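Home > News > Press releases > Electric vehicles

Lutness Opens Orders for Battery Upgrade of First Generation Clutmont Electric Hatchback

DOVHAM, 23 January 2021 – Lutness, the independent workshop for electric and hybrid cars, announces today that owners of the first generation Clutmont can order a complete replacement battery pack. The new pack has a capacity of 61 kWh and fits in the same space under the floor as the original one. No cutting or welding of the body is necessary.

Many of these cars are still in good condition, but their range has become too short for daily use. Until now the owners had only two choices, to accept the short range or to sell the car for a low price. In our tests with 11 customer cars, the work was finished in two days for each car.

"The motor of this car is very strong and the body does not rust easily," said Hafiz Mangundap, technical director of Lutness. "It was always the battery which became old first. We wanted to give to the owners a car they can drive for many more years."

The pack keeps the original charging socket. The control software was written new by a team under İlker Başaran, and it shows the correct remaining range on the factory display. Motor power stays at 116 horsepower, so the car does not need a new type approval – only a short inspection after the installation.

"People ask us for more power, and we understand this wish," said İlker Başaran. "For the moment we prefer to keep the brakes and the suspension as the factory made them."

The first installations for ordered cars will begin in May at the main workshop in Dovham. A second workshop in Chin will follow when the mechanics there have completed their training, which is led by Slamet Rondonuwu. Each pack has a warranty of eight years. The old packs are checked, and the cells that are still healthy will be used for storage of solar power.

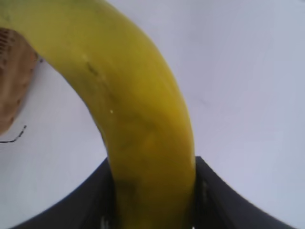 A yellow banana between two dark gray gripper fingers.

Owners who are interested should send the chassis number of the car and the date of the last battery test. Lutness answers with a fixed price within 12 working days. A deposit is asked only after the car was inspected.

Press contact: Paloma Okafor, Lutness press office, Dovham

Recent releases
Lutness adds winter tire storage in Dovham
Free brake check for hybrid cars
New training places for young mechanics in Chin
Clutmont owners' meeting moved to a later date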